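Home Recording Tips: Getting a Usable Vocal Take in a Bedroom
December
By Amna Naqvi

Most complaints about home vocals are complaints about the room. A bedroom is already better than a kitchen or a bare office, as the mattress and bedding absorb a fair amount above 1000 Hz. Leave the bed made up and put the singer's back to it. The microphone then points past the singer toward the soft side of the room, where reflections are weakest.

Hang a duvet behind the singer at head height if you have a second one. Two stands with a broom handle across them will hold it. Leave a gap of a hand's width between the duvet and the wall — the gap extends absorption a little lower than the fabric alone would manage.

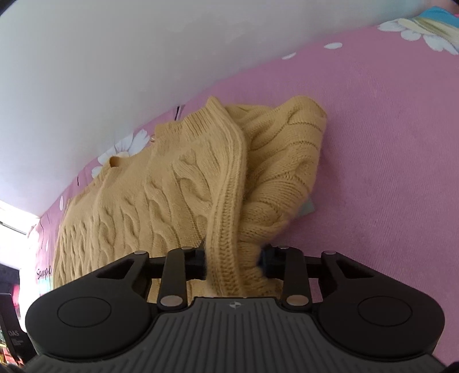 Low frequencies are a separate problem. Bedding does almost nothing below the male speaking range, so engage the high-pass filter on the microphone or preamp and keep out of the corners. Avoid the exact center of the room as well. A third of the way along the longer wall is a reasonable first position.

Set the pop filter 4 inches from the capsule and have the singer stay 2 inches behind it. Wenceslao Godoy, who mixed the last Firport EP, prefers a greater distance, but he works in a treated room. At home, extra distance brings in more wall.

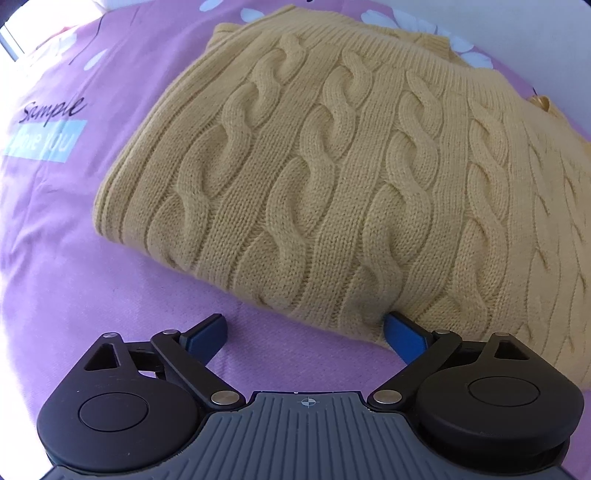
Gain: ask for the loudest line in the song, then set peaks well clear of full scale. At 24 bits there is no benefit in recording hot. Check the quiet verse afterward for hum. If hum is present, unplug the laptop charger first, then move the cable away from any power strip.

Headphones should be closed-back. Keep the click low and mute it over the final held note, where bleed is most obvious. One ear off is fine provided the loose cup is pressed against the head.
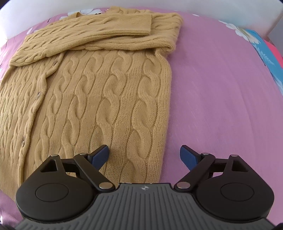

Noise from outside follows a schedule. Record a minute of silence at several times of day and compare the files. On my street the quietest slot is 21:00, after the buses thin out. Turn off the heating before each take and listen for the pipes to finish ticking.

Label takes as you go, with song, part and take number. Keep the silence file in the same folder; it is useful for noise reduction and for filling gaps between comped phrases. Back up before closing the session.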